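Copropriétés : le relevé des compteurs d'eau passe à distance à la résidence Manemari

Les 1270 compteurs d'eau froide et d'eau chaude de la résidence Manemari seront relevés à distance à partir de juin. Le syndic, le cabinet Braluvach, a adressé aux occupants un courrier précisant le déroulement des travaux, qui commenceront par les bâtiments donnant sur la rue et se poursuivront côté jardin.

Jusqu'à présent, un agent passait deux fois par an dans chaque logement. En cas d'absence, la consommation était estimée d'après celle de l'année précédente, puis régularisée au relevé suivant. Ces régularisations provoquaient régulièrement des réclamations, notamment de la part de locataires entrés en cours d'année, à qui l'on attribuait les habitudes de l'occupant précédent.

Le marché a été confié à l'entreprise Yüksel, déjà chargée de l'entretien des colonnes montantes. Les compteurs existants seront déposés et remplacés par des modèles équipés d'un module radio. L'intervention demande l'accès à la cuisine, à la salle de bains et, dans les appartements les plus anciens, au placard de l'entrée. L'eau sera coupée dans le logement pendant la pose.

Le courrier demande de dégager le dessous de l'évier et du lavabo avant le passage des techniciens. Les robinets d'arrêt bloqués ou entartrés doivent être signalés à l'avance. Leur remplacement reste à la charge du propriétaire lorsqu'ils se trouvent après le compteur. 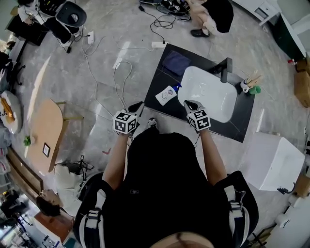
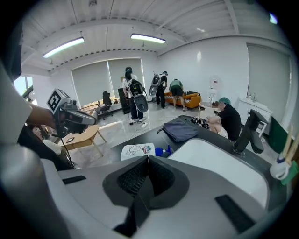
Les rendez-vous seront fixés par bâtiment et affichés dans les halls. Un second passage est prévu pour les occupants absents au premier. Au-delà, le déplacement sera facturé au propriétaire, selon un tarif joint à la convocation. Les personnes qui ne peuvent pas être présentes peuvent remettre leurs clés à un voisin, à condition d'en avertir le syndic par écrit.

La location et l'entretien des nouveaux appareils feront l'objet d'un contrat de 9 ans. Leur coût sera inscrit dans les charges annuelles, sur une ligne distincte de la consommation. Le syndic indique que les frais de relevé manuel disparaîtront du prochain budget.

Chaque occupant pourra consulter ses index sur le portail Ara, accessible avec un identifiant envoyé par courrier après la pose. Le portail signale aussi les débits continus, qui révèlent souvent une chasse d'eau défectueuse ou un joint usé. L'alerte est transmise par message électronique. Les personnes sans connexion pourront demander un relevé papier à l'accueil du cabinet Braluvach.

Plusieurs copropriétaires avaient demandé, lors de la dernière assemblée générale, que les anciens index soient relevés en présence de l'occupant. La demande a été retenue : le technicien remplira une fiche portant le numéro de l'ancien compteur, celui du nouveau et les deux index, et en laissera un exemplaire signé sur place. Il est conseillé de la conserver au moins jusqu'à la régularisation des charges.

Les locaux communs, dont la laverie et le local à vélos, seront équipés en dernier. L'arrosage du jardin dispose déjà d'un compteur séparé et n'est pas concerné. La fin des travaux est prévue 6 mois après la première intervention.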